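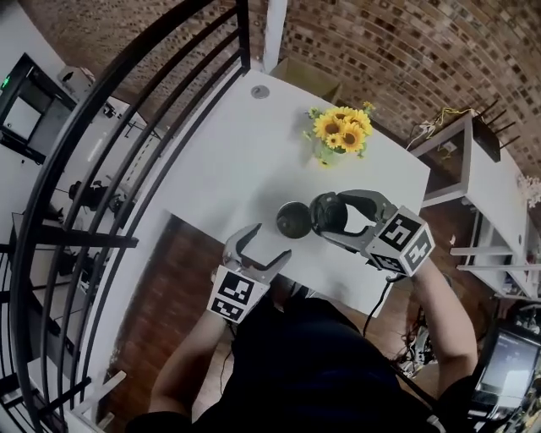 Fitting a new basin in our downstairs loo this spring and I've got myself in a right muddle over the waste, so I'm hoping one of you kind souls can help. The basin is a Dunmore, the small one with the overflow, and I've bought the Stenddale tap to go with it (lovely thing, single lever, very smooth). My wife would like the whole top kept plain and white, same as the table there, so no chain and no plug lying about. Do I go for a click-clack waste or a pop-up with the rod behind the tap?
Callum Yeoman

marshgate_pete
Click-clack every time, Callum. I've put in both over the years and the rods always end up stiff or bent, usually when somebody has crammed bleach bottles under the sink. Make sure you buy a slotted one though, as you've got an overflow.

Chrysanthi Mavromatis
I'm going to disagree with Pete, sorry Pete! Our click-clack lasted 2 years before the spring went, and it was stuck shut with a full basin of soapy water on top of it. The pop-up in the family bathroom has been going for 12 and all I've ever done is pull it out and clean the hair off. Does your Stenddale have the hole for the rod at the back? Some of them don't, and then the choice is made for you.

marshgate_pete
Fair enough, but you can unscrew the top on most click-clacks and swap the middle for a few quid. Was yours a cheap one?

Chrysanthi Mavromatis
It was not!! It came with the basin.

Callum Yeoman
Just been out to the garage to look and there is a hole at the back with a little rubber bung in it, so I could go either way. Thank you both, I'm no further on but I've enjoyed it. Do you bed the waste on plumber's putty or silicone?

tilda_b
Silicone for me, a thin bead under the flange, and leave it overnight before you run the tap.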